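Folding cell notebook, returns side: dark garments, and the new shift pattern
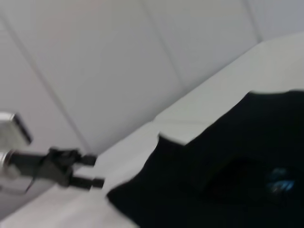
Desville, 21 Apr 2026

Ran the arm on dark garments only today. Black tees are the worst of what we get, so I wanted a full shift of them before anyone changes the settings again. One open gripper, white table, garment dropped in a heap, and the arm has to find an edge, pull it out flat, fold, and push the piece to the bagging side. Same program as last week, with the slower approach Mizanur put in.

Count for the day: 823 garments through the cell. 26 went to the hand table. Of those, most were picks where the fingers closed on two layers and the shirt came up as a rope. 5 were rejected by the camera check after folding, sleeve out on one side. 3 I pulled myself and would rather not have, but the arm was going back to the same fold over and over and the queue was building.

The double-layer pick is still the main problem. On white or gray cloth the crease shows up well enough for the edge finder to tell top from bottom. On black there is very little to go on. A print helps if it lands face up, and the picker will sometimes use it to work out which side is the front. When the shirt is bunched so the print is half under, it guesses. Mizanur wants to try a low side light. I'd like that tested on the spare table first, as the last lighting change upset the pale colors and we spent two days getting back to where we were.

Wrist cable: there is still slack below the gripper. It has not snagged, but it hangs lower than I like when the arm comes in flat over a big heap. Asked Kamrul for a clip. He says the maintenance hours for the cell are booked against Pernico until the handover is signed, so it goes on their list. Wrote it on their list.

People

Putting this down because Hatsue asked for it in the book and not only in the meeting.

Before March the returns line had everyone folding. You stood at your table, took from the cart, folded, bagged, labeled. Tiring on the shoulders and wrists but you set your own pace within reason, and you could talk to whoever was across from you. Now the arm folds the plain work and the people at the hand table get what the arm can't do. That means every piece is an awkward one. Hoods, torn seams, things with straps, and the twisted black tees. Vanderleia said her hands hurt less and her head hurts more. Lutfa said much the same, and added that she no longer has a feel for how a shift is going, as there is no pile going down in front of her.

The rate sheet has not caught up. It still gives a per-hour figure from when the easy shirts were mixed in with the hard ones. On today's mix nobody could make that figure and nobody did. Hatsue has taken the sheet down from the board for now, and Kamrul has agreed the hand table will not be measured against it. I have asked for that in writing.

Cell minding is the other change. Whoever minds the cell has to watch, clear the bad picks, restart, and fill in the log. It is a seated job and some want it for that reason. Vanderleia does not. She did it for a full shift last week and said it was the longest one she has worked here. We are now swapping at each break, which seems to suit people better, though it means everyone has to be trained on the restart and so far only four of us are.

Training note: the written restart steps are wrong at the point where you re-home the arm. They tell you to close the door first. If you do that with a garment still in the fingers, the arm carries it to home and drops it behind the table. Correct order is hold, open the fingers from the panel, take the garment, then close the door and home. Lutfa spotted it. I have crossed out the old line on the copy at the cell and initialed it. The copy in the office still needs changing.

Also from Lutfa: the heap should be dropped nearer the middle of the table. When it lands toward the side the arm makes a long reach and the first pick is usually poor. She has been nudging heaps over before she presses start, and her stretch at the cell had the fewest rejects of the day. Mizanur thinks the chute can be moved. If it can, that is a better fix than asking people to put their hands in there.

Khondokar shipment is due on the late truck and is mixed colors, so tomorrow's count will not compare with today's. Don't put them on the same chart.

Grulley site has asked how many people we took off folding. Answer as of today is none. Same people, different work. Kamrul is replying to them and I have asked to read it before it goes.

To do
Side light on spare table (Mizanur)
Cable clip, chase Pernico
Office copy of restart steps
Restart training for the rest of the hand table, two at a time, start of shift
Ask whether black tees can be sorted out at the cart and sent straight to the hand table on busy days. Vanderleia is against this and I think she has a point, it would make the hand table all black tees.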